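Residence Diary, Plulby House
Sunday, evening

The second-floor lounge was closed to residents at noon so that the welcome bags for the October intake could be prepared. Present for the afternoon were Vibeke Toft, Yanti Saragih and the undersigned. Arnar Kárason joined at three o'clock, after the laundry inspection. The lights on the window side remain out of order, and a second request has been entered with Hafþórsson, whose electrician did not come on Friday as agreed.

The contents of the bags were settled at last month's meeting and have not changed: one house guide, one towel, one bar of soap, one door tag, and one soft toy for each child. The toys were a matter of some debate. Mrs. Toft maintained that a family arriving late in the evening has more use for a second towel. Ms. Saragih replied that the towels are in the linen room and can be had for the asking, while a child of four will not ask for anything on the first night. The toys were kept.
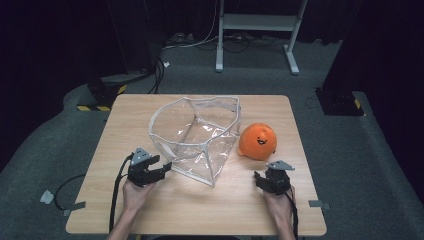 The delivery from Busismont came to 300 bags, packed flat in two cartons. The invoice is for 1,509 and has been passed to the office for payment. Mrs. Toft had asked for a closed cotton bag, as in previous years, and her objection is noted again at her request. The clear kind was chosen so that staff at the front desk can check the contents without unpacking them. It has a wide open top and white piping on the seams, and it looks respectable enough on a table. The vinyl is soft, however, and creases badly. With nothing in it the bag sags to one side and the rim folds over, as the one beside the orange toy did. Ms. Saragih proposes that the towel be rolled and stood upright along the weaker side, and that the house guide be placed flat against the other. This will be tried on the first 30 bags before anything further is decided.

The soft toys are by Flokard. The orange one, round as an egg and with a smiling face, was the favorite of everyone in the room, including Mrs. Toft. It should go in last, on top of the towel, where a child can reach it.

Mr. Kárason raised the question of storage. The linen room cannot take the filled bags, which must not be stacked. He suggests the long shelf in the old reading room, once the encyclopedias have been moved. I have written to Aksel Vídalín for permission and expect his answer by the end of the week. Until then the cartons will stay in the lounge, against the inner wall, clear of the radiator.

Natália Brandão telephoned at five to say that the printer can supply 800 door tags at the old price if the order is confirmed in the morning. I have told her to proceed.

The lounge was reopened at six. Supper was served at the usual time. One window in the stairwell was found unlatched and has been closed.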